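From: Nurhan Bayram
To: Wustaton Home Bakers list
Subject: Re: shiny crust on a plait?

Taha Ouali wrote:

> Has anyone managed a proper gloss on a plaited loaf? Mine come out of
> the oven looking like cardboard, and the strands melt into each other
> so you can hardly tell I bothered plaiting. I use milk on top. Also,
> what do you all serve bread in? Mine goes to the table on the chopping
> board and I'm told this is not good enough for guests.

Taha, yes! I'm so glad you asked, I've been plaiting like mad since April and I could go on about it all evening (I'll try not to).

First, the gloss. Milk gives you a nice colour but it will never really shine. Use a whole beaten egg with a pinch of salt, left for ten minutes so it goes runny, and brush it on twice — once when you've shaped the plait and again just before it goes in. Keep the brush nearly dry or it pools in the dips and glues the strands together, and I suspect that's half your trouble.

The other half is probably soft dough. I use 522 g of strong flour for one big plait, and I hold back the last 40 g of milk until I've kneaded for a bit and can tell whether it wants it. Usually it doesn't! Roll the strands fatter in the middle and thin at the ends, start plaiting from the middle, and you get those lovely tapered tips.
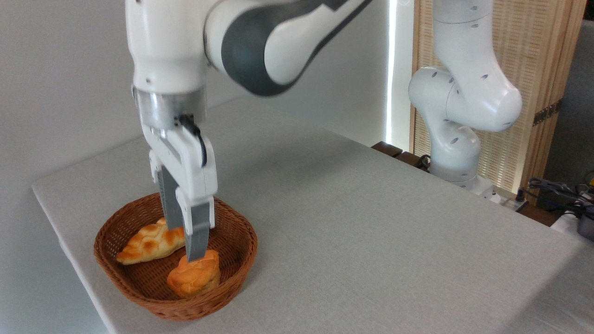

Glazed plait and a round roll in the wicker basket.

As for what to serve it in, a basket, every time. I'm very fond of the reddish-brown oval sort with a rolled rim. It makes even two odd bits of bread look like an occasion, and I like a long one laid slantwise with its end poking over the side. Let everything cool completely on a rack first, or the bottoms go soggy and the weave gets damp. Crumbs come out with a dry pastry brush.

For the round rolls I go smaller than Shazia does, and I pull the sides under quite hard so they stand up plump. Same egg wash. Her recipe in the list archive makes a whopping 1,035 g of dough, so halve it unless you've got a crowd coming.

Essam, do you still have the notes on overnight proving that you sent before the Andov bake sale? I've lost my copy and I'd love to try it with a four-strand.

Taha, do tell us how the next one goes, and what flour you're using!

Nurhan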